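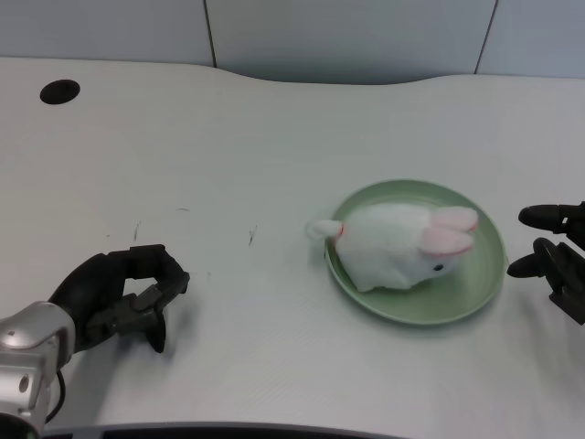

# Teleop demos of a pick-and-place: policy stalls over the plate and doesn't release

**Cliltside Help › Manipulation › Learning from demonstration**

**gantry_left** wrote:

Two-arm Pletholm, black hands on both sides, driven from a Flolcombe leader pair. Recording is through Diệp with the default bimanual profile. The task is single-arm: the left hand picks up the plush rabbit, carries it to the green plate, lets go and retracts. The right arm has no part in it and stays parked beside the plate.

I have 40 demonstrations, all driven by me, logged at 20 Hz. The longest episode is 706 frames. Inputs are the head camera plus joint positions for both arms and hands. No wrist cameras, no force or tactile signal. Output is absolute joint targets in chunks of 8, with every step executed before the next inference. There is no observation history beyond the current frame.

The approach is fine and so is the grasp, most of the time.
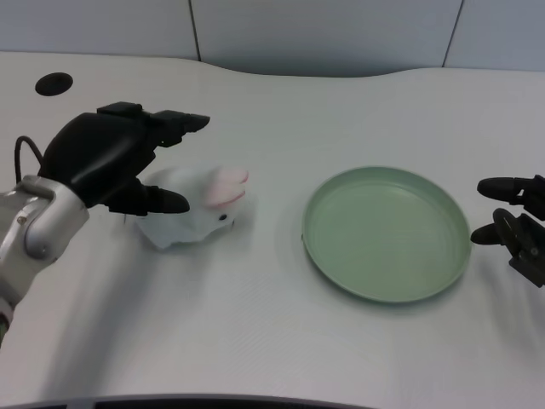
*Left hand at the rabbit, right hand parked at the far side of the plate.*

The transfer is also fine. The trouble is the last stage. The hand reaches the plate with the rabbit in it and stops, and the finger targets stay closed until the episode times out. If I nudge the left elbow target by hand, the fingers will sometimes open. Training loss is low and the held-out loss tracks it closely, so I don't believe this is plain overfitting.

Replaying the recorded actions open loop from the same starting layout works, including the release. That should rule out the hand driver.

Things I have tried:

- longer training (no change)
- heavier colour jitter on the camera (slightly worse grasps, same stall)
- moving the plate further from the rabbit at the start (same stall, new location)

Is this a matter of more data, or is there something wrong with how I'm demonstrating it?

---

**Phong Trịnh** replied:

Look at your demonstrations before you collect any more. My guess is that you are pausing over the plate.

Operators slow down before a release. On a leader arm you can't feel the load, so you bring the hand over the target, stop, check the monitor, and then open. At 20 Hz a two-second check is a long run of near-identical frames, all labelled "stay here, fingers closed". A handful of frames at the end carry the label "open". Your chunk of 8 covers 0.4 seconds. Nearly every chunk that begins in the pause also ends in it, and with no history the policy has no way to tell the first frame of the pause from the last. Holding still is the correct prediction for most of that data. The low validation loss fits, too: the held-out episodes contain the same pauses.
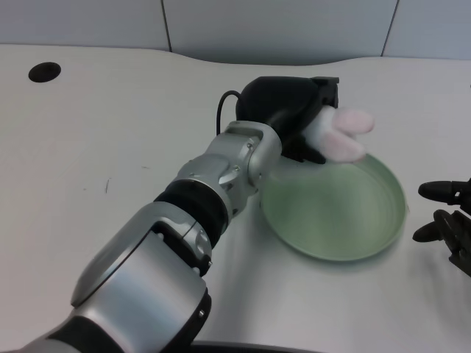
*Carry position at the rim. A dwell in this pose is the part to look for in the logs.*

What I would do, in this order:

1. Plot left arm joint speed against frame index for every episode, with the finger command on the same axis. Mark each stretch where the arm is below your noise threshold and the fingers haven't changed. If those stretches sit right before the release, you have your answer.
2. Trim them offline. Keep a few frames at each end so the recorded state stays continuous. Don't trim the stretch where the fingers are moving, even if the arm is stationary.
3. Retrain on the trimmed set with no other change. It costs you nothing but compute and it isolates the cause.
4. If it improves but still sticks, lengthen the chunk so that a prediction made on arrival reaches past the opening. Executing only the first part of a long chunk can bring the stall back, so test full execution first.
5. Record the next batch with a fixed rule for the release. Mine is to begin opening while the hand is still descending. It looks careless on the monitor and trains much better.

Your elbow nudge result is consistent with this. You are pushing the state off the dwell pose and into a region where the data is already moving.

Also decide where the release happens and keep to it. If some demos let go at the near rim and others carry on to the middle, the policy has two reasonable stopping points and will hover between them. From the head camera the wrist hides part of the plate when the arm is extended, so I would pick a point you can judge without leaning around to look at the table. A wrist camera would help more than another batch of demos, if your Pletholm has a free port.

---

**m_okta** replied:

Just use more demos. 40 isn't many for a soft object. The rabbit squashes differently on each grasp, so the fingers never close to the same position twice. I'd also drop the learning rate.

---

**tarn.b** replied:

Agree with Phong on the dwell. One separate item: the parked right arm.

The default Diệp profile normalises every joint by its standard deviation across the dataset. An arm that never moves has a standard deviation close to zero, so encoder noise gets scaled up into something that looks like signal. If you park the right arm in a slightly different spot next session, those inputs land far outside the training range, and the left arm's behaviour can change for no visible reason.

Either mask the right arm out of both state and action, or set a floor on the deviation (`min_std` in the profile file). Masking is cleaner for a single-arm task. Keep sending the right arm a constant hold target from outside the policy so that it doesn't sag.

The right hand is still in the head view, so park it in the same pose every time or vary it deliberately between episodes.

---

**gantry_left** wrote:

Plotted them. There is a flat section before the release in nearly every episode, and in the 706-frame one it is longer than the transfer. I hadn't noticed I was doing it.

Will trim and retrain tonight with the right arm masked as a separate run, so that the two changes don't get mixed together. Leaving this open until I have results from both.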